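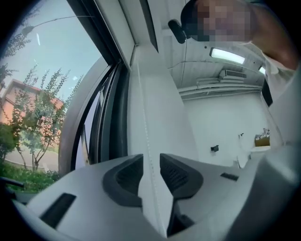
Ellery Handset Software Group, Device Maintenance Team

Progress report to the program office, period ending May

Scope

The report covers work on the Flolline phone line under the extended support agreement. The agreement asks for three things from this team: a monthly security build, the migration of the standard model to the new system release, and a fix for the charging fault reported by carriers. The Pro model is handled under the same agreement but has its own test plan, and its results are given separately where they differ.

Status of the security builds

All monthly builds due in the period were delivered. The April build went out late. The delay came from a modem library that the supplier had signed with an expired certificate, and a new copy had to be requested, checked in and run through the radio tests again. The build was released on a Monday instead of the planned Thursday and no patches were dropped from it.

The build server at Sturimside now checks signing dates on every third-party library before the nightly job starts. A failed check stops the job and writes the library name to the log. The check has stopped one nightly job so far, for a camera library, and the supplier replaced the file the same day.

System migration

The standard model starts and runs on the new release with all radios working. Calls, text messages, mobile data and Wi-Fi pass the carrier test set. Bluetooth passes except for one case: a call moved from the handset to a car kit during an incoming second call loses audio on the first line. The fault is in our audio routing layer and a patch is in review.

Storage is the main open item. The new system image is larger than the old one, and on units with the smallest memory option the update needs more free space than many customers will have. Two methods were tried. Streaming the update directly to the spare partition works but takes much longer on a slow connection. Compressing the preinstalled apps frees enough space and adds a short delay the first time each app is opened. We recommend the second method and have built the current test images with it.

The Pro model is behind the standard model. It starts on the new release, but the fingerprint reader fails after the handset has been left idle overnight. Restarting the handset clears the fault. Logs show the sensor driver missing its wake signal. The driver source has been requested from the supplier under the existing license.

Charging fault

Carriers reported handsets that stop charging at 73 percent and show the battery as full. The fault was reproduced on both models. It occurs when the battery gauge is reset while the charger is connected, after which the software reads an old capacity value and ends the charge early. The fix forces a fresh read at every charger connection. It is included in the May test build and will be in the next security build if the soak test completes without a repeat.

Test tooling

Meltgate, our test scheduling tool, was moved to the new server. Test results from before the move have been kept and can be searched. One old script set, written in 2006 for the message storage tests, would not run on the new server and has been rewritten. The rewritten set gives the same results as the old one on the reference build.

Battery life results remain hard to compare between builds. The test room has no fixed temperature and standby figures drift with the weather. Until this is corrected, we report standby time only as a difference from a reference handset tested in the same session.

Budget and staffing

Spending is within plan. The lab equipment line is underspent, as 12 replacement handsets ordered for the soak test have not been invoiced. One test engineer position remains open. The work has been covered by moving translation checks to the following period.

Risks

The fingerprint driver is outside our control. If the source does not arrive before the feature freeze, the Pro update will have to ship separately from the standard one, and the carriers will need a second approval round.

Planned for next period

Close the Bluetooth audio fault. Complete the charging soak test on both models. Deliver the first carrier candidate for the standard model. Run the update on handsets with nearly full storage, including a power loss during installation. Obtain a quote for temperature control in the test room.

Decisions requested

1. Approval to use app compression in the release image.
2. Confirmation that the standard model may ship ahead of the Pro if the driver is late.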